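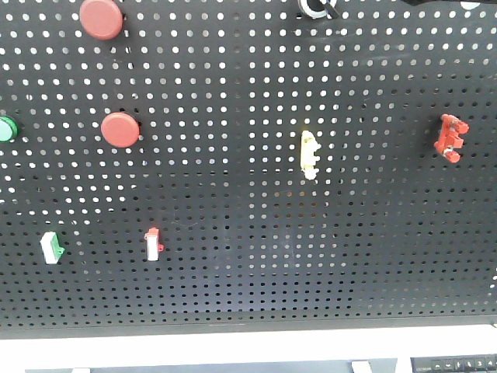 Unit 2: Panel Components and Layout

Search this site Submit

Components in this unit are mounted on a black perforated metal panel. Students shall identify the red pushbuttons, the selector switch and the terminal blocks before wiring begins. Record each position on the layout sheet. The written exercise lasts 60 minutes.

Instructor: Sushil Bajpai

This site uses cookies. Accept

© Tillau Technical Institute | Contact | Back to top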